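The table that does many jobs: a talk with Hatice Ekinci

By Selim Gökçe
May 24, 2022

Hatice Ekinci had asked me to come before lunch, because after lunch, she said, the kitchen belongs to her mother. I was early and she was still looking for her glasses. We sat down with tea and she started to talk before I had opened my notebook.

For 9 years Hatice has helped people to arrange small kitchens. She works alone under the name Funum, mostly in the older streets of Vollham, where many apartments were built in 1969 and the kitchens have hardly changed. "They were planned for one person who cooks and closes the door," she told me. "Today three people want to be in there at the same time, and one of them has a laptop."

I asked how she came to this work. She did not study design. She was selling tiles in a shop called Ağca, and customers kept showing her drawings of their kitchens and asking where to put the refrigerator. "I was always answering about the refrigerator and not selling tiles. My boss was very patient with me, but I think he was happy when I left."

Her first customer was Darcy Lavoie, a nurse who worked nights and ate breakfast when the neighbors were coming home. Her wish was simple. She wanted a place to sit and eat toast without moving anything first. Hatice visited her twice and both times the table was full of mail. "I did not buy her any furniture. I put a basket near the front door for the mail, and I moved the toaster. It was on top of the refrigerator! She is not a tall woman."

The toaster came back many times in our conversation. Hatice believes that it should live where the bread is eaten, also when this means that it stands on the table. Her mother, Şengül Ekinci, who came in to look for a pan, does not agree. "A table is for people," she said, and went out again with the pan. Hatice waited until the door was closed. "She has said this to me since I was a child. But she stands up four times during breakfast, and I stand up once." 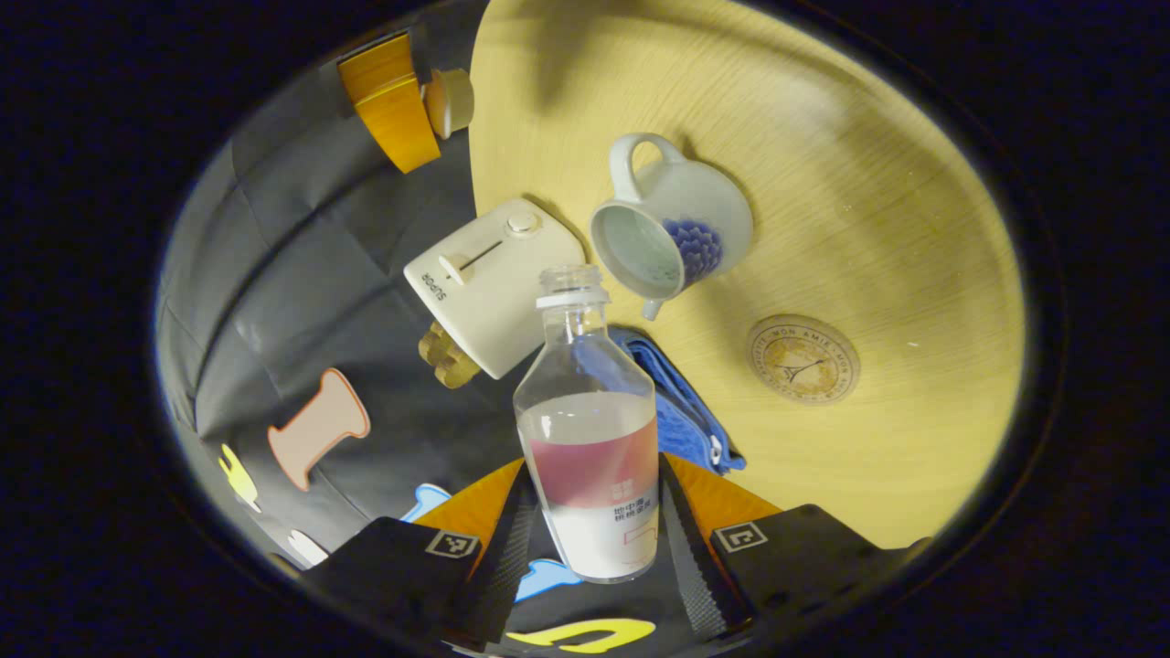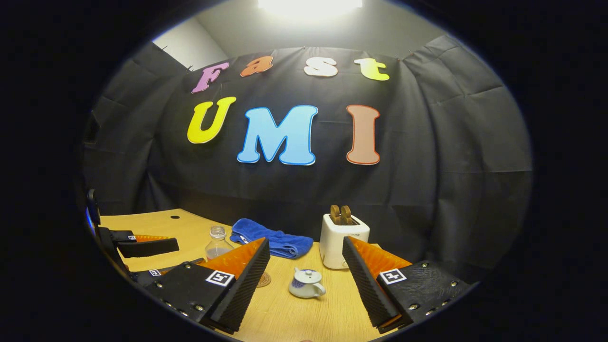
Most of the families Hatice visits want more cupboards, and she usually tries to talk them out of it, at least in the beginning. She asks them to keep a list for one week of the things they really touch in the morning. The list is short in almost every home. It has a mug, a plate, a knife, bread, something to drink and something to wipe with. These things can stay out, she says, and the rest can go high or far away. It is easy to see what she means with a white toaster holding two slices, a bright blue towel right beside it and a bottle at the other side of the towel. A hand finds all of them without a long search. She likes it also when there is something on the table that serves no big purpose, like the cork coaster with the Eiffel Tower or the white mug with the dark blue dots that make a kind of bunch of grapes. "If I take away the coaster, the table is not better. It is only more sad."

About mugs she is strict in one thing. In March she helped a retired teacher, Doğukan Dağdelen, to move to a smaller apartment, and together they packed his kitchen. He had a whole shelf of mugs and drank from the same one every day. She let him keep 3. "He was angry with me until the evening. Then he called and asked if he could have a fourth one for his sister. I said yes, of course, I am not the police."

I wanted to know about towels, because in my own kitchen the towel is always on the floor. Hatice asked if I have a hook. I have one. She asked where it is, and I had to admit that it is behind the door. "Then you don't have a hook," she said. She prefers a strong color for a kitchen towel, so the eye catches it quickly, and she prefers thick terry cloth to the thin kind, even if it needs longer to dry. She folds it only roughly. In her opinion a towel that is folded too nicely is a towel which the guests are afraid to use.

We spoke also about wood. She is fond of pale tabletops, the yellow ones, and she knows that crumbs and coffee rings show on them. For her this is an advantage, you see what you must wipe. When a table has a hole for cables, she uses it, or she turns the table so that the hole is close to the wall socket. A cable that hangs over the front side is the one thing for which she will raise her voice in a stranger's home.

How much does all this cost? For the Fimudar building, where she is arranging one shared kitchen for the tenants of a whole floor, the bill for objects is 382 until now, and the biggest part of it went for a long table that was bought used. Her own hours are not in that number. She does not like to speak about them and poured more tea.

Before I left, I asked what she would change in the room where we were sitting. She looked at the window for a while. The spice rack, she said, is too close to the stove, and the heat is not good for the paprika. But it was her father who put it up, and her mother has forbidden any discussion - "so I buy paprika in small bags."

Then Şengül came back for the kitchen, and we took our tea glasses to the balcony.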